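Call for Participants: Annotation Rules for Simulated Multi-Fingered Grasping

Patura is recruiting participants to test and revise a draft practice document for recording grasps made by multi-fingered hands in simulation. The draft, known by its working title Parent, sets out how a held object is described, how contact is logged, and what a reviewer may and may not infer from a single rendered view. It applies to soft-looking and irregular objects. A separate draft for boxes, cylinders and other regular shapes is already closed to comment.

Participation is remote. The work runs for 6 weeks, beginning in November.

Background

The first version of the draft was tested on 517 rendered grasps. Of these, 495 were labeled by two reviewers working independently, and the remainder were withdrawn when the files failed to load. Agreement was acceptable for object class and palm orientation. It was poor for the number of fingers in contact, for support from below, and for any entry concerning the surface of the object. Most of the disagreements traced back to three clauses in section 4, which have been rewritten. The rewritten clauses have not been tested outside the drafting group.

Edmund Tokarz is the editor of the draft. Oliwia Pietrzak runs the labeling rounds and is the contact for applicants.

What participants do

Each participant labels 100 grasps with the revised rules, using the supplied web form. Labeling is done in two rounds. After the first round, participants receive a list of their entries that differ from the reference labels and write a short note on each, stating which clause they applied. The second round uses new material. Participants then attend one video call of 90 minutes, held at 3 p.m. Central European Time, where the disputed clauses are read line by line.

Labels are not to be discussed with other participants before the call. Entries may be changed until a round is submitted and are locked afterward.

Who may apply

Applicants should have worked with robot hands, grippers or grasp simulation in a lab, a plant or an integrator's office. A degree is not required. At least one year of practical work is. We are short of applicants from quality and safety roles, and applications from technicians who write or maintain work instructions will be read first.

Applicants need a color display of at least 24 inches and must be able to read technical English. Labeling on a phone or tablet is not accepted. Employees of Dikemura, which supplies the simulator, may comment on the draft by the ordinary route but cannot take part in the labeling rounds.

Payment and rights

Participants are paid a fixed fee in two parts, the first after round one and the second after the call. Payment is handled by Stępień, and an invoice or a signed fee form is needed. Participants who complete both rounds are named in the published document unless they ask to be left out. Individual labels are published without names. The rendered material stays with Patura and may not be copied, posted or used for training models.

How to apply

Send one page describing your work with hands or grippers, and state which rules or internal standards you have had to follow when recording results. Do not send videos or code. Include the completed sample entry, which uses the view at the end of this notice and the extract from section 4 that follows. The sample entry is marked on whether the clauses were applied as written. Agreement with our own view of the grasp is not scored.

Applications go to Oliwia Pietrzak through the Patura contact form, with "Parent labeling" in the subject line. Questions about the wording of the draft should be marked for Edmund Tokarz.
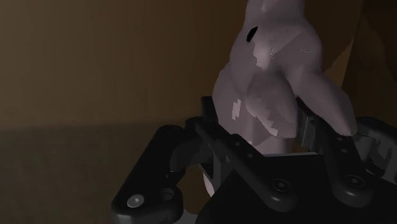

Extract from section 4, surface and contact entries. The reviewer records only what the view supports and enters "not determinable" for the rest. Contact is entered per finger, and a link that passes behind the object is entered as hidden at that point, even where contact seems likely. Where part of the object lies outside the view, as the top of the lavender object does in the sample, its overall height is left blank. Irregular pale patches, such as those on the lower body and the central bulge, are entered under "appearance" and never under "deformation" or "damage". The same applies to the dark oval mark near the top left of the object, which may be entered as a mark but not as a hole. Slip, grip force and stability over time are always "not determinable" from one view. The material of the object is taken from the object file and is left blank when no file is supplied, as is the case for the sample entry.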